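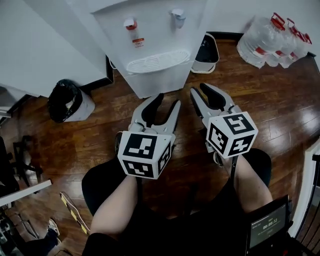 Visit to the student robotics club at the Ternell school, 20/04/2026

Our own club in Ondov is still very young. We started in October with one borrowed room and a box of parts, and we have many questions about how to teach a machine to do something useful. So I was very glad when Anjani Wibisono, who leads the club at Ternell, answered my letter and invited us to spend a day with them. Four of our students came with me. The bus takes some 45 minutes, and we arrived a little before ten.

The Ternell club meets on the second floor, at the end of a long corridor. They have 13 members this year, most of them in their last two years of school. Their project is called Medve, like the bear, and the name was given by Tímea Szekeres, who is in the final year and writes most of the software. The goal of Medve is modest when you hear it the first time: the robot should serve a person a cup of water from an ordinary dispenser. After a day with the team I have a different opinion about how modest it is.

What interested me most is how they collect the examples for the robot. They do not drive the arm with a joystick, as we do at home. A student takes one gripper in each hand and does the task with them, again and again, and each of these tries is recorded. The grippers have white cubes with black-and-white square patterns on them, and from these patterns the software calculates where each hand was and how it was turned. Later the recordings are used for training.

The students told us they had 1041 recordings on the day before our visit. I asked how many of them are good. Tímea laughed and said this is the question their jury will also ask. In the last check they removed 113, mostly because a hand went too far to the side and the pattern could not be read any more. She showed us a few of the removed ones on her laptop, and my students found this more useful than the good ones.

Before lunch we were allowed to try. It is harder than it looks. You want to move quickly, as with your own fingers, but two fingers with pads do not feel anything, and the cup turns away. My student Marek pressed a paper cup flat on his first try. The second went better. I also tried, and I must confess that my result was not deleted only because it was never saved.

The team has some rules which I wrote down and would like to bring to Ondov:

Only the cold tap is used while recording.
One person records, one person watches the time and writes the notes.
Every person stops after ten tries and changes place with another.
Nobody talks to the person who is recording.
The notes are written by hand first and typed at the end of the day.

The third rule came after a bad week in winter, when one member recorded the whole afternoon alone and the movements became slower and slower. The trained model learned this slowness too. I had not thought before that a robot can learn that somebody is tired.

In the afternoon we saw the arm itself, in the other room. It carried an empty cup from a table to a stand three times for us. Two times it was correct and one time it stopped above the stand and waited, and the students did not know why. They are not pouring water with the arm yet. Anjani thinks they will begin with this in May, with a big towel under everything.

Medve will go to the Clikura competition, in the category for household tasks. We will be there also, in the category for beginners, with our small cart that follows a line. The two clubs agreed to share the table for tools and to help each other with the transport.

I want to thank Anjani and all the students for their patience, and for the soup. If another school in our area wants to visit them, please write at least two weeks before and say how many people will come, for the room is not large. Our students will show their own notes from the visit at our next parents' evening, and Marek has promised to bring his flat cup.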